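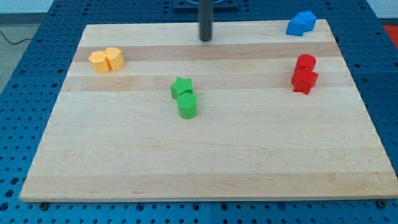

Why bother sorting by color when a hand does it faster, one reader of our first draft wrote in the margin, and would the thing still work if the blocks were all gray? Fair questions, both of them, and we argued over them for most of an evening in the workshop at Ternwood before going back to the build.

Our answer to the first is that the sorting was never really the point. We wanted to learn how to get an arm to go where we told it, and colored plastic blocks are cheap and forgiving when you drop them (we dropped plenty). Yellow, green, red and blue are easy for the software to tell apart, which left us free to worry about the shapes. Cylinders were kind to us. Stars were not — the gripper likes two flat sides, and a star hardly ever offers them.

As for gray blocks, no, the program we call Zustum would be lost. It looks for color first and only then at the outline.

By the end of March we had logged 461 pickups, well short of the 1,000 we had so cheerfully promised in our proposal. Single blocks standing on their own came up 90 percent of the time, and blocks touching a neighbor 84 percent, a smaller gap than any of us expected. Most of the misses in touching pairs came from the second block getting nudged along. Next term we would like to try thinner fingers, and a slower last inch on the way down.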